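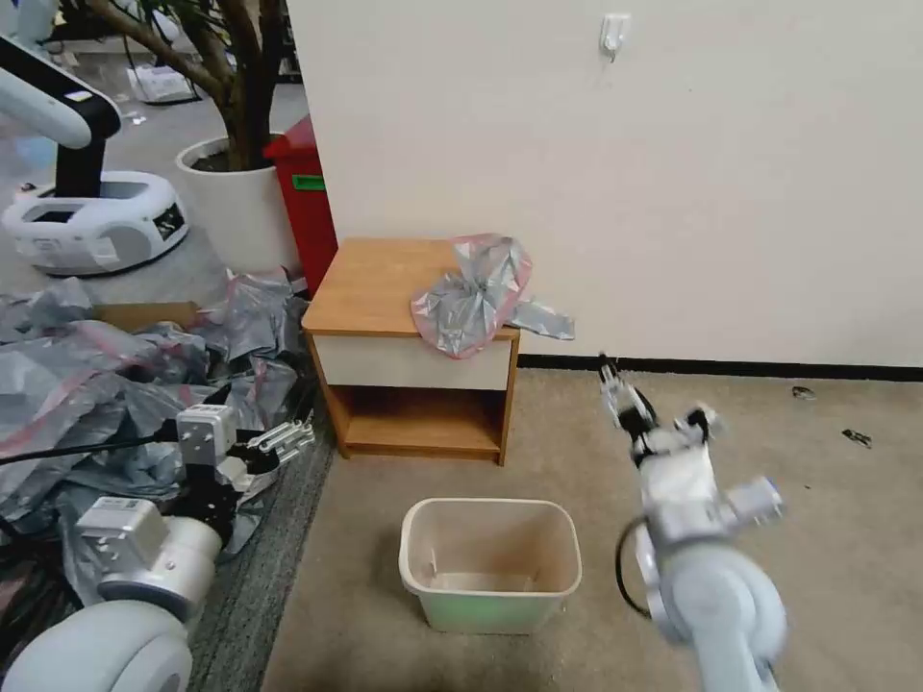

2 min read

Print this story | E-mail this story

Drultov says its new planning software, Tunora, lets a two-armed robot tidy a room without being told where anything is. The firm put the program on show on Thu 21 September, and the claim deserves a harder look than it got from most of the people there.

The job in question is plain enough. There is a plastic bag on a nightstand and a wastebasket on the carpet below it, and the software has to work out that one belongs in the other. It must then choose an arm, pick a path and find somewhere to grip.

The last part is where such programs tend to come unstuck. A crumpled bag has no fixed shape, so a stored model of it is little use. Drultov says Tunora makes a fresh guess at the shape 20 times a second and changes its plan as it goes.

"We don't script the movements," said Triin Dambrauskienė, who leads the planning team. "The robot gets a goal in words and does the rest."

Perhaps it does. The company gives a success rate for 40 runs, all in rooms its own staff had set up, and will not say how often a person stepped in. Nor has it put out the logs. An earlier version, shown in May, needed its targets marked by hand.

Dexter Manalastas, who tests control software at Prallico, was not won over. "A bag over the edge of a table is a fair test of grip," he said. "It tells me very little about planning. Move the bin behind a door and ask again."

Drultov says it will let five outside labs try the program, but has named only one, Kairys. No date has been given for the others, and the price is still to be set.

Contact the newsdesk | Copyright, all rights reserved | Back to top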